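Softgel

A softgel is a capsule for swallowing, made of one soft shell with a liquid or half-liquid filling inside. Softgels are used for oils, vitamins and some medicines, and they are often sold in clear plastic bottles with a screw cap.
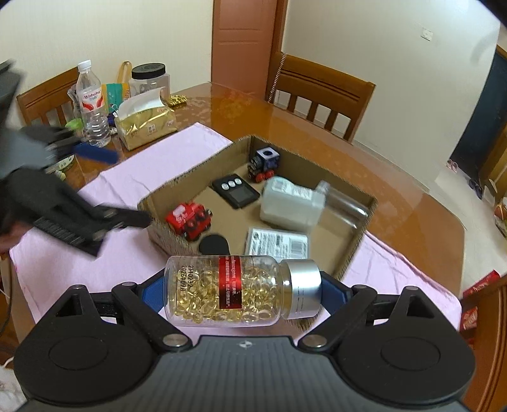 Shell and filling

The shell is made from gelatin, water and a softening substance, usually glycerin. Shells without animal gelatin are made from starch or seaweed products. The filling must not dissolve the shell, so oils are the most common choice. Fish oil and vitamin E give a pale yellow to amber color, which is seen through the shell. Some makers add a dark color to the shell to protect the filling from light.

Shape and size

Softgels can be round, oval or long. The round form is common for small doses, and the long form is easier to swallow when the dose is large. The surface is smooth and glossy.

Manufacture

In the usual method, two warm ribbons of gelatin pass between two turning rollers. The filling is pushed between the ribbons at the same moment as the rollers cut and close the shell. The fresh capsules are then dried in a drum and on trays. At the small Besisance works in Giltenbridge, one drying room holds 187 trays.

Bottles and labels

A clear bottle allows the buyer to see the capsules, while a brown one gives more protection from light. The label names the product and the amount in each capsule. The batch number and a date are commonly printed on the bottle itself or on its label – in East Asian products the date is often written with the year first, followed by the signs for year and month.

Storage

Softgels are kept in a closed bottle, in a dry place at room temperature. In heat and damp air the shells become sticky and may join together in a lump. In very dry air they can become hard and break.

See also

Capsule (pharmacy)
Gelatin
Tablet
Screw cap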